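New favorite corner!

So I finally got to sit at the window table at Randden and I have not stopped talking about it since. Serpil told me months ago that it was the best spot in the place and I kept ending up at the back by the door like a fool. Last week I showed up at 8 in the morning, coffee in hand, and got a seat right by the glass.

I love a long table facing a window. You spread out your notebook and your muffin and your seven pens, you look up every few minutes, and somehow two hours go by (I wrote more there than I did in all of September!). The chairs are great too. I've been hunting for bent wood chairs for our kitchen forever, and Doğukan keeps sending me listings for up to 100 dollars each, which is more than I want to spend, but now I'm wavering... 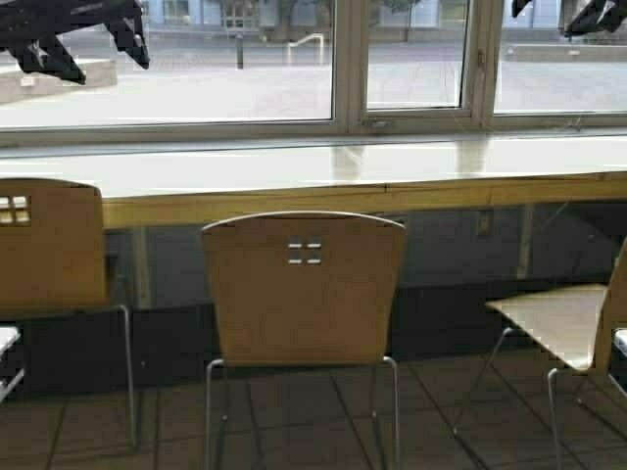

The window table and those chairs. Look at the little slots in the backs!

I'm also completely sold on light wood with a dark tile floor. Our kitchen tile is nearly that brown and I've complained about it for years, and now all I want is a white tabletop with a pale edge to go over it. Doğukan is measuring the wall under our window tonight. Will report back!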